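Sestwood, Fri 31 July

Niltau adds wooden cup tree to Gimura tableware range

Niltau has added a wooden cup tree to its Gimura range of small tableware storage. The stand holds lightweight cups on short pegs set at different heights along a single upright, and it is intended for dining tables and shared break rooms where shelf space is limited. Orders open in August.

The stand is supplied in one size. Cups may be hung by the opening or placed upside down over the end of a peg, with the rim facing down. Niltau recommends the second position for cups that have just been washed, as water can run clear of the interior.

Product lead Irina Sima said the spacing of the pegs took longer to settle than the shape of the base. "Pegs set directly above one another cause the cups to touch, and a cup that touches its neighbor is awkward to lift off with one hand," she said. "We turned each peg away from the one below it and shortened them all by 8 millimeters."

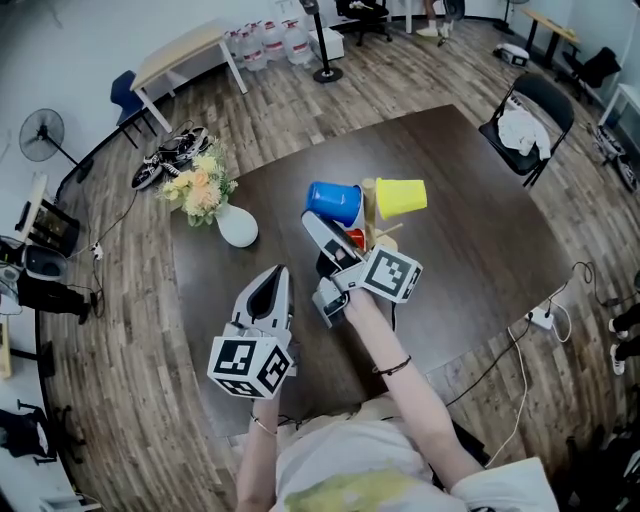
Can the stand be used with heavy ceramic mugs?
The stand is rated for plastic and thin enamel cups only. Ceramic mugs shift the load too far from the upright when hung on one side, and Niltau advises keeping them on a shelf.

Loading order affects stability. The instruction sheet, written by Nadhirah Tambunan, directs users to fill the lower pegs first and to alternate sides. Unloading follows the reverse order — top pegs first, then down. The base should rest fully on a flat surface, at least a hand's width from the table edge. Vases and other tall items can share the table provided they do not block the pegs.

The finish is a food-safe oil. It should be wiped with a damp cloth and dried the same day; the stand is not suitable for dishwashers or for soaking. Re-oiling is advised when the wood begins to look dull.

Ahead of release, the stand was placed with 134 households and workplaces. The most frequent request was for a wider base, and the production version was changed accordingly.

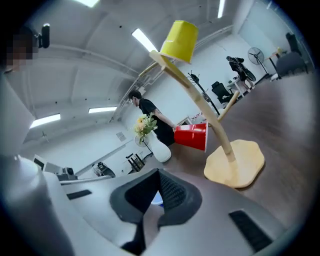

Cup tree with yellow and red plastic cups, beside a vase of flowers.

The Gimura range now comprises more than 235 items. The cup tree ships flat in 2 parts, base and upright, and is assembled without tools. Cups are sold separately.

Trade inquiries: Bogdan Ene, Niltau, Sestwood.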